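**February, bench notes, finish trials (continued)**

Started 8:40, heat had been on since 7.
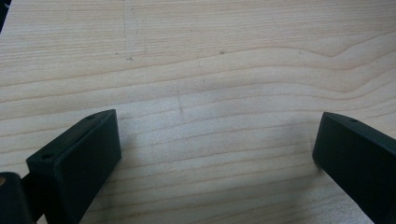 Second round of the waterborne finish comparison. Carrying over the numbering from the last entry, so panels 9 through 14 are this batch. All cut from the same Levbridge order, all sanded to 180 by machine and then 220 by hand with the grain.

Changes from round one:

- Wiped down with a damp rag before the last sanding to raise the grain. Skipped this last time and paid for it.
- Strained everything. The Onov can had bits of skin in it again even though the lid was on tight.
- Foam brush for 9–11, short nap pad for 12–14.

Room was 66 F at the start, 69 by noon. Humidity meter on the shelf said 31 percent, and Randa's said 38. I went with 31 in the log because that's the one we used in January, but one of them is wrong and somebody should check them against each other in a sealed bag with salt.

Coat one, Onov on 9, 10 and 12. Goes on thin, levels fast. Dry to touch in some 35 minutes. Panel 10 has a lap mark near the end where I went back over it too late.

Coat one, Zerik on 11, 13 and 14. Thicker, more bubbles with the foam brush, almost none with the pad. Took over an hour before I could touch it. Smells stronger too – Brodie opened the side door for a while, which probably didn't help the drying.

Knocked everything back with 400 between coats, very light, dry. Loaded up quickly on the Zerik panels and I had to change paper twice. The Onov powders nicely.

Weights, panel 12 only, on the small scale:

| Stage | Grams |
|---|---|
| Bare | 952 |
| After coat one, dry | 958 |
| After sanding | 957 |
| After coat two, 3 hours | 963 |

Didn't weigh the others. Scale was needed for the dye batches.

Color: Zerik pulls slightly yellow next to a bare offcut. Randa Yammine can see it from across the room, I need to hold them side by side. The customer asked for as close to bare wood as possible, so this matters more than the scratch test will.

Brodie Pomare wants to try a drop of white tint in the Zerik to cancel the yellow. I'm not keen, the last time we did that it went chalky in the open pores. Agreed to one panel, number 15, not counted with the rest.

Water ring test has to wait for full cure. Label says a week, giving it ten days. Panels are on the drying rack, second shelf, face up, numbers penciled on the back. Please don't stack anything on them.

To do:

- Ask Ledesma if they still sell the small pads, we have two left
- Order 400 paper, the open box is nearly gone
- Redo panel 10
- Job 123 still needs a finish picked before the tops get cut

Stopped 4:15. Brushes washed, Zerik pads thrown out.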